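Anuleck Raid Planner – desktop add-on for guild and raid leads

Version 4, March build. Works with Drireo and Uken. Zapata support still in beta, see further down.

What it is

A planner that sits next to your game and keeps your roster, cooldowns and loot list in one window. No spreadsheets, no six tabs open. You build the roster once, drag people into groups, assign cooldowns per boss, hit share. Everybody in the raid gets the same sheet on their own screen.

Made by Brahim Metwally, who has been leading a two-night healer-starved guild for years and got sick of typing the same assignments into chat every pull.

What you get

Roster board, up to 100 characters per guild, alts linked to mains
Cooldown timeline for healers and tanks, snaps to boss phases
226 boss templates, all editable
Loot list with wish list import
Sign-up sheet with late / tentative / bench
Export to plain text for pasting into raid chat

Templates get updated after each balance patch. Usually same night, sometimes the next day if the patch notes are a mess. If a boss ability gets moved or renamed the template shows a yellow mark until you okay the change, so your own edits don't get overwriten.

Cooldown timeline

This is the part most people buy it for. Set the fight length, drop in your healers, and it shows where you're thin. Two big heals stacked on the same hit? Shows red. Nothing at all on the hit after that? Also red. You can save up to 600 lines per boss – more than any sane person needs, but a couple of beta guilds asked.

Timers are manual start. Press the key on pull, press it again on wipe. It doesn't read the game's memory and it won't press buttons for you, so no trouble with the anti-cheat in either game.
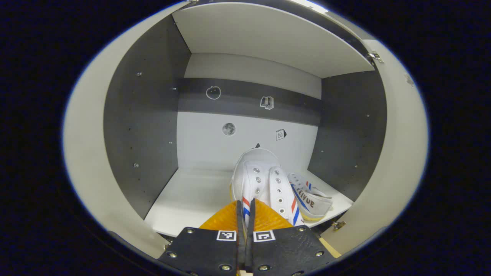 Phase skips are handled with a second key. Push the boss early, tap it, the timeline jumps ahead to the next phase and everyone's sheet jumps with it. Takes a few pulls to get used to. Put it on a mouse button if you have one spare.

Loot list

Plain priority list or points, pick one. You can switch mid-season but the points history gets archived, not converted, so think before you click. Wish lists come in from the standard text export. Offspec rolls are kept in their own column.

Longest loot history in the test group was 1,184 entries and it still opened fine. Sorting by item slot was slow on that one, fixed in this build.

What you need

Windows 10 or newer, or a recent Mac. Second monitor is nice, but overlay mode works on one. Overlay needs the game in borderless window, it won't show over true full screen. Raid members don't need a license to view, only the lead and anybody who edits.

Zapata beta

Roster board and sign-ups work. Cooldown timeline works for the first four bosses. Loot list doesn't import yet, you have to type it in by hand. Don't buy it just for Zapata right now, wait for the next build.

License

One-time purchase, per lead, all version 4 updates included. Up to three assistants can edit on the same license. Moving to a new PC – log out on the old one first, otherwise you have to email us to get the seat released.

Trial runs two weeks with everything turned on. Your roster stays saved after it ends, you just cant edit it.

Known issues

Overlay text goes blurry at 125% Windows scaling. Set the add-on to its own scaling in Options, Display.
Uken character names with accents sort to the bottom of the roster.
Sign-up reminders go out an hour early for some players after the clocks change. Working on it.

Questions go to the support form, include your build number and which game. Answered evenings mostly.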